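The Democracy of the Tabletop

By Hanneke Maes
July

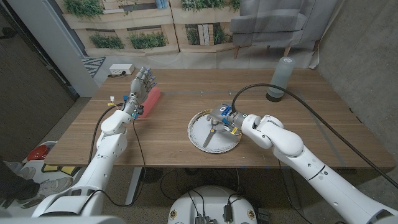
Scissors on a plate, two screws, a foam block and a lidded container: a table going about its business.

661 shares | 30 comments

Every organizing book I have ever been given, and I have been given several, always by people who had recently been to my house, contains a chapter on flat surfaces. The chapter is always stern. A flat surface, it says, is a magnet. Set one thing down and others will come. The cure is to own a bowl, or a tray, or a different personality.

I would like to speak up for the flat surface.

Take a pair of scissors sitting on a paper plate. I have seen otherwise tolerant adults look at scissors on a plate and wince, as if somebody had served them. But ask these same adults where their own scissors are and watch the face change. The scissors live in the second drawer. They are not in the second drawer. They were last used in spring, to open a bag of potting soil, and may now be in the garage, or in the soil. Scissors on a plate are on a plate. You can see them from the doorway. A drawer has never offered me that kind of service.

The plate does something else, too. It tells the rest of the household that these scissors have been put somewhere. Set them on bare wood and they look dropped, and a tidy person will come along and tidy them into oblivion. Put a plate under them, even a silver-and-white one with a crimped rim that was meant for cake, and they acquire standing. I once left a roll of stamps on a saucer for most of a year, and guests walked around it with respect.

Then there are the screws. There are always two of them. I don't know what mine came out of, and I have stopped asking. They appeared on our dining table on a Tuesday, soon after my husband put together a Fellby bookcase, and the bookcase has been standing ever since with what I can only call confidence. We have both studied the instructions. According to the instructions there are no screws left over. According to the table there are two.

The organizing books have a firm position on the stray screw, which is that you should sort it. I tried this. I bought a Caredia hardware organizer, a handsome thing with more small drawers than I have ever had kinds of small object, and I spent an evening putting like with like. What I learned is that a screw in a labeled drawer is no longer a question. It stops nagging. The day the bookcase begins to lean, I will not remember that I own two screws of exactly the right length, filed under Misc. Short. Left out on the table, they would have been the first thing I thought of. They would have been the first thing I thought of at three in the morning, but that is the price of a working system.

Foam is harder to defend, and I will try to do it without getting emotional. Anybody who has lived with a block of foam knows that it cannot be thrown out. It is too clean. It weighs nothing, it is a cheerful color, and it is obviously for something. Ours is pink-red and has been with us through two apartments and a house. It has propped up a window and held a cake stand level. My niece used it as a sofa for a family of plastic badgers. Had I put it away in its rightful place I would have had to decide what it was, and once I had decided what it was it would have been only that.

I have less patience with the lidded container, and I say so as someone who owns many. The frosted kind is the worst offender. It lets you know there might be something inside and then declines to say what. People buy them in order to be able to see the contents, and pay extra for the frosting, which prevents it. A friend of mine went through her Postma canisters before a move and discovered that she had been storing rice in three of them and a smaller Postma canister in the fourth. All had been wiped down weekly. She described it to me as a very well-kept mystery.

My own theory is that a lid is where a decision goes to retire. You hold some object in your hand, you do not know what to do about it, and there is a lid. Off it comes, in goes the object, on goes the lid, and you feel the small glow of having finished. You have finished nothing. You have moved the table indoors.

I know what the other side says, because I live with him. He says a table is for eating at. He says that it was a good table, with a proper walnut grain, and that he would like to see some of it. I grant the point about the grain. It would be a shame to cover a handsome piece of wood from one end to the other, and a sensible person leaves some open country between the settlements. But a table used only for eating is out of work most of the day. We would not accept this of any other large thing we had paid for.

And there is the matter of the showroom. Trandness, where we bought ours, displays its tables with a bowl of lemons and a folded linen cloth, and I believed in those lemons for as long as it took to get home. It is a very persuasive life they have in there. There are planters on the wall, with every leaf in good health. There is a gray armchair on slim legs, angled toward no television, where a person might sit and think about lemons. I wanted all of it. I still slow down when I pass the window.

But put one ordinary table in front of a view like that and see which you look at. The greenery is lovely and the chair is very smart, and your eye goes straight to the scissors. It wants to know who needed scissors. It wants to know about the screws. A room with only the armchair in it has no news. I could not tell you one thing about the people who live there, except that they dust.

I did try the other way once, for the sake of marital peace. It lasted a month. Every evening I cleared the table completely, and every evening the things went off to the places where the books say such things belong. By the second week I was spending my mornings fetching them back. By the third I had bought a second pair of scissors, then a third, and the total number of scissors available to me at any given moment remained zero. My husband found one pair in the freezer. We agreed not to discuss how it got there, and he has been gentler on the subject of tables.

The arrangement we have now is a line, unmarked but understood, running across the wood just past the pepper. On his side there are place mats. On mine there are, as of this morning, a plate with scissors on it, a tape measure, one pink-red block of foam, a candle that is too short to burn and too long to toss, and the two screws. A neighbor came by for coffee and asked, kindly, whether we were in the middle of something.

I said yes, and moved the plate over so she could put down her cup.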